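Frascos pulverizadores reutilizáveis Trastel

Gama de frascos em plástico com gatilho, distribuída pela Iltonance para uso doméstico e em pequenos serviços de limpeza. Os frascos são fornecidos vazios e sem rótulo.

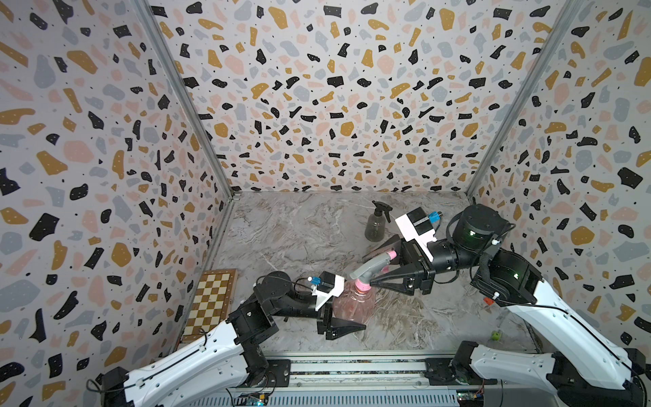 A gama Trastel está disponível em duas capacidades, 300 ml e 800 ml, com cabeça pulverizadora removível. A escolha da cor permite atribuir um frasco a cada produto e evitar trocas. O corpo translúcido, em cor-de-rosa ou em castanho-acinzentado fumado, este último com gatilho preto, deixa verificar o nível do líquido sem abrir o frasco. Recomenda-se guardar os frascos na vertical - em especial quando cheios.

Peças e substituição

As cabeças e as tampas podem ser encomendadas em separado, em conjuntos de 5 unidades. Antes de trocar a cabeça, o frasco deve ser esvaziado e passado por água limpa. O frasco transparente aceita igualmente o gatilho preto.
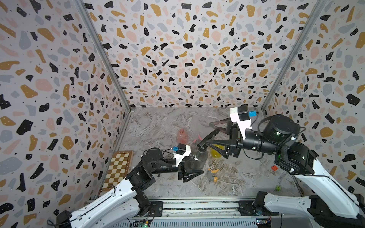
Encomendas e entrega

Os pedidos são tratados pelo armazém de Drorkham, com expedição no prazo de sete dias úteis. Para quantidades superiores a 300 unidades, é necessário solicitar orçamento prévio.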